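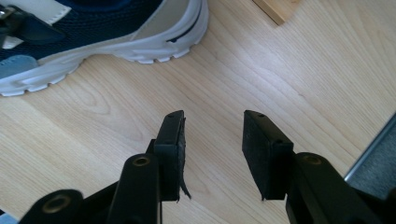
Dilbridge Manipulation Laboratory, Data Standards Office

Frequently Asked Questions: Hand-Held Gripper Sessions

Who must follow these rules?
All staff and students who record with a hand-held gripper under the Hirka or Sasaki projects. Visitors record only with a trained operator present.

When must finger pads be replaced?
A pad with a torn facing, a loose flap or frayed edges is to be reported before the next session. The equipment desk decides whether it is replaced. Operators may not trim or glue pads themselves.

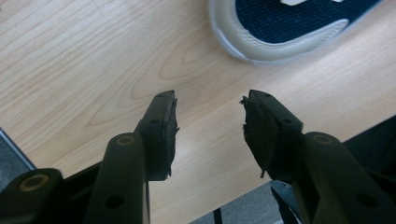 Worn pads, with a shoe on the table beyond the gap.

May a session go ahead with a worn pad?
Yes, if the wear is entered in the session log and both pads remain firmly mounted. Sessions for the Gamik test set require two pads in good condition.

How should the work surface be prepared?
Remove everything the task does not call for. In shoe tasks, leave clear space between the shoes and the starting position of the fingers.
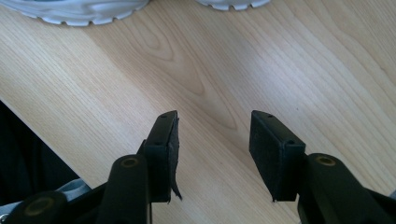 The starting position is held for 2 seconds before the operator moves toward an object. Recordings that begin in motion are returned.

How many recordings may one operator make in a day?
The limit is 115. A pad set is inspected after every 255 recordings and retired at 3,000, whatever its appearance.

Where are faults reported?
Use the fault form at the equipment desk. Forms received by noon on Wednesday are reviewed the same week.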